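Finding and Fixing a Gripper Servo That Overloads

This page covers a fault we had on one of our arms in July. The gripper servo would close on a small block, hold for a few seconds, then drop out with an overload error and go limp. The arm stayed powered, so everything above the jaw kept moving as if nothing had happened.

Most of the tests below use a light white block on a dark mat.

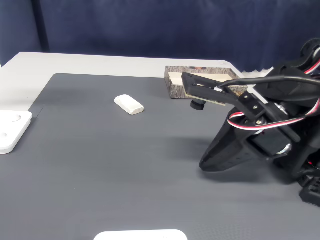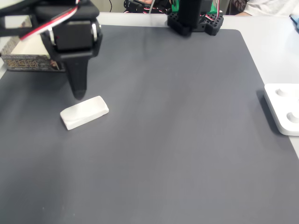 Before you touch anything, cut power to the arm. A servo that has tripped can wake up with its old target still stored, and it will snap shut on a finger. Support the upper arm with one hand when you switch off, or it will fall.

Step 1. Read the error.
Power up with the jaw empty and open your servo tool. We use Gurivik, but any tool that shows load and temperature will do. Write down the temperature before you clear the fault. Ours read 68 degrees Celsius, too warm for a servo that had only been holding a light block.

Step 2. Check the wiring.
With the power off, follow the servo leads back from the gripper, joint by joint. Push each connector home. Look for a lead that goes tight when the wrist turns. Rin Kobori found one of ours pulled partway out, and we thought that was the answer. The fault came back the same afternoon.

Step 3. Compare the closed position.
Close the jaw slowly by command, nothing in it, and stop when the fingers meet. Note the position. Ours met at 634. The grasp script was sending 479, far past the point where the jaw could physically close, so the servo pushed against its own stop until it tripped.

Step 4. Find out where the number came from.
In our case the horn had been taken off to change a finger and put back 2 teeth over. The calibration file was never redone. If your numbers don't match, suspect the last repair first.

Step 5. Recalibrate and set a limit.
Run the full calibration for the gripper joint, then set a minimum position just short of full close. Lower the torque limit too. Elaheh Mazandarani sets it as low as it will go while still lifting the block — start there and raise it only if the grip slips.

Step 6. Test.
Grip, lift, hold for one minute, release. Repeat until you have ten clean cycles, and watch the temperature between them. If it keeps climbing, stop and let the servo cool before you try a lower limit.

If the servo still trips with good numbers, replace it. The gears may be damaged from the earlier stalls.

Last updated November 6, 2024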